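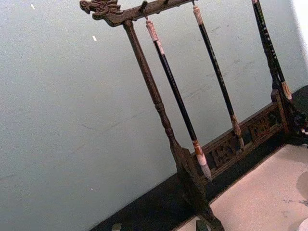
Domenica wrote to ask why her brushes kept going splayed and stiff when she always washed them and stood them in a jar, and could I please go through the whole business from the start. Gladly! It's one of my favourite little jobs.

## Washing and hanging your calligraphy brushes

**You'll need:** cool water, a shallow bowl, an old cotton cloth and a rack (mine has a dragon head, but a plain one does the job just as well).

1. Wash the brush as soon as you've finished writing. Ink left for even 20 minutes starts to set up near the ferrule, and that's where splaying begins.
2. Swish it gently in the bowl, then change the water and go again. Don't scrub the tip against the bottom!
3. Press the hair lightly near the ferrule, working downwards, until the water is nearly clear. White hair may keep a grey tint, and that's fine.
4. Blot on the cloth and stroke the tip back to a point with your fingers.
5. Hang it by the loop, tip down, with enough space that the bristles don't touch their neighbours.

Leave them overnight, well away from the radiator. A jar is lovely for dry brushes, but wet ones stood tip up let water run down into the glue.

Carved racks collect dust like mad, so I go over mine with a soft dry paintbrush every March. Check the cord loops while you're there and retie any that look frayed.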